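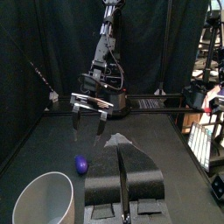
Fig. 1. Bench at the Hegarty lab: purple egg-shaped object, gray cup, arm across the table.

Notes from visit — 5 March 2018

Host Daranee Boonyarit, demo by Finn Reuter. Got 36 minutes, supposed to be 60.

Task: pick up object, put in cup. Easy for us. Curved glossy surface = small contact patch, so where the fingers close matters alot.

Wrist view vs. outside view — know what each one misses. Own fingers block the near part of the table. Finn's point: black curtains = plain background, fewer false edges.

Servo arm: error adds up joint by joint. Cables loop outside the links, so check slack before big moves.

For next week
Read handout 2, p. 67 on grasp width
Sketch the approach path, side veiw
Questions for Finn go to Orla by email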